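## Pirate coat for a work do — hire or buy?

**mossvale_jen**
October 2, 2023

Work has booked a harbour cruise with a pirate theme. I need a long coat, waistcoat and hat. Brovano will hire me the lot for $68, plus a deposit. Fultik sells a full set for $35 but the reviews are mixed. I'd probably wear it once, maybe twice. Has anyone used either?

**Cowie_Rob**

Hired from Brovano in August for a murder mystery night. The coat was heavy and properly lined, and the buttons were all there. The hat was too small and they had no other size. Check their late fee before you book.

**tinsel_and_tulle**

I'd buy. For $35 you own it and you can lend it out afterwards. The Fultik coat is thin polyester, but on a boat at night who's looking at the lining?

**Cowie_Rob**

It gets cold on the water. Thin polyester is a rotten choice for a harbour cruise.

**tinsel_and_tulle**

So wear a thermal under it. I've done two cruises in costumes from the bargain rack and was fine both times.

**callum_g**

I make most of mine, so I'm biased, but there is a third way. Get a plain long coat from an op shop and change the trim. Mine was a women's wool coat in dark navy. I swapped the buttons for brass-coloured ones from Narkik, turned the cuffs back and tacked gold braid along the edges. Braid is the expensive part, so measure before you order. You don't need a machine for any of it.

For the sash and headscarf I use old cotton, whatever colour has faded the most. Cut it bigger than you think you need and leave the edges raw.

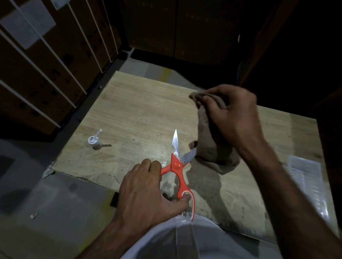
Don't hem the sash either. A fold and a knot at the hip will hold it, and the ends can fray as much as they like. If you want it darker, soak it in strong black tea overnight and rinse it before you wear it near a white shirt.

— Callum Guthrie

**mossvale_jen**

Thanks Callum. How long did the cuffs take?

**callum_g**

An evening for the pair. The braid took me a weekend, but I unpicked one side and did it again.

**tinsel_and_tulle**

A weekend plus braid costs more than $35, mate.

**callum_g**

It does if you count your time. I've worn mine five times.

**mossvale_jen**

I'll try the op shop first and hire from Brovano if I can't find a coat. Still need a hat, if anyone has a large one to sell.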